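The Bin

Posted August 15, 2026

I have put off sorting the toys since October. I know it was October because I wrote "toys" on the whiteboard, underlined it, and then the marker dried out, which I took as permission to stop.

What finally got me moving was a foot injury. A small one, but in the dark, and with an audience. My sister-in-law was staying over and says she learned a word.

So, the plan. Everything smaller than a loaf of bread comes off the floor and goes into one large open bin. No lids, because a lid in our house is a shelf. No labeled compartments either. I did labeled compartments once. I bought a drawer unit called the Denda and made little cards for it: ANIMALS, BLOCKS, VEHICLES, MISC. Within a week the whole thing was MISC, and ANIMALS had a sock in it.

My friend Selamawit Wako raised two boys in an apartment in Duvville that you could cross in nine steps, so I listen to her on this subject. Her position is that children don't sort, they dig. Give them something wide enough to dig in and shallow enough that they don't have to tip it out to reach the bottom, and you've done all you can. The rest is up to them and God.

I priced a few. Kustden has a very handsome one for $179, and I would like to meet the toy that deserves it. I bought a plain gray one instead and spent the difference on groceries.

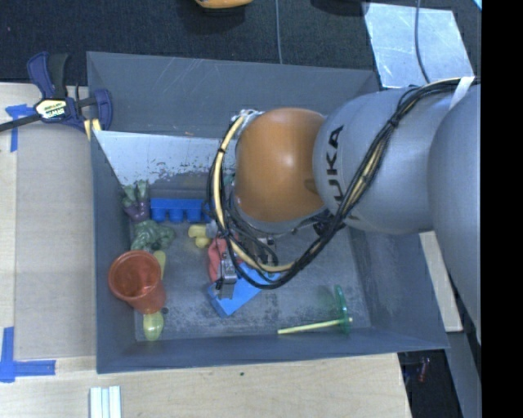

Gray bin, pale wooden tabletop, a mixed crowd of toys.

The gray turned out to be a good call. Everything we own for anyone under six is the color of a traffic cone or a popsicle, and against gray you can find the blue block without getting on your knees. I also have a soft spot for the yellow knobby fellow. I couldn't tell you what he's meant to be, and I've stopped asking, the way you do with a neighbor whose name you missed the first time.

Rules I've arrived at so far:

Soft things may go in with hard things. I used to keep them apart. I can't remember why.

Anything with purple on it is somebody's favorite and must stay near the top.

If a piece belongs to a set and the set is gone, the piece is now a toy in its own right. We had a long discussion about this at dinner, and I lost.

No food. I shouldn't have to write that one down, but I've met my family.

My husband, who was a Workneh before he was anything else and comes from a long line of people who keep every box, wants to know what happens when the bin fills up. I told him we'd get rid of something. He went very quiet and then moved a puzzle to his side of the closet.

Next up is the art supplies. I've bought a new marker for the whiteboard.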